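The man in Grodwood wanted 9,500 for the van, and Muireann Moriarty did not believe a word he had said about it.

He said it had been a bakery van, then a library van, then nothing. He said the engine had been rebuilt by a man named Hordiienko, who was very well known. Muireann had been around old engines all her life and had never heard of him.

"Known where?" she asked.

"Brultville," the seller said, as if that settled it.

She got down on the gravel and looked underneath. The sills were thick with fresh black paint, and in her experience people painted sills for one reason. She pushed at a seam with her thumbnail. It held. She pushed harder. 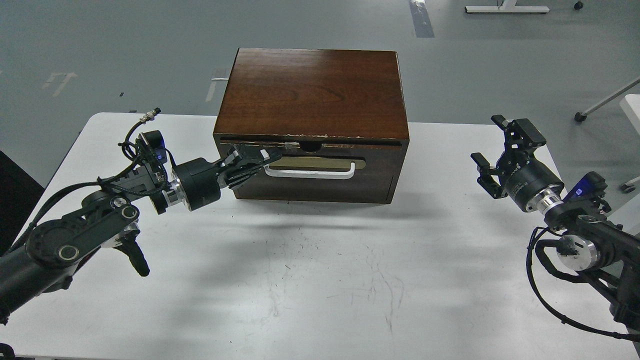 It still held, and that annoyed her. She had driven 195 miles expecting rust, and she had been looking forward to saying so.

"You have the receipts?"

He had one. It was dated 2018-04-24 and it said "engine, work," with no parts listed and a signature that could have been anybody's. She photographed it and sent it to Chi-keung Hsu, then walked to the back doors and opened and closed them several times. The left one dropped a little on its hinge.
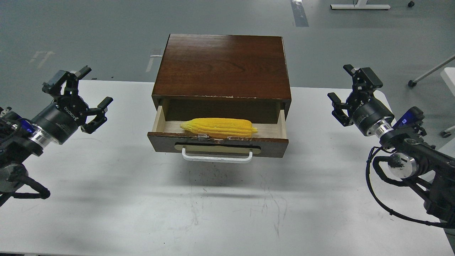 Chi-keung wrote back that a receipt like that was worth the paper and maybe less, that she should start the thing cold, and that if the seller had already warmed it up she should go home.

She laid her palm on the hood. It was cold. The seller watched her do it and said nothing, and she suspected he had been through this before.

It started on the second try. It ran rough, then less rough, and a puff of blue came out of the back and drifted over the fence.

"That clears," he said.

"They always clear," said Muireann. She stood there for 18 minutes by her watch, waiting for it to stop clearing. 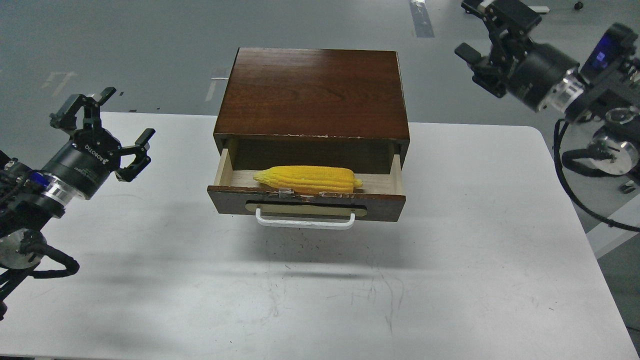

Corn in the open drawer.

She offered him six. He laughed, went into the house, and came out again with the keys and a second receipt she did not believe either.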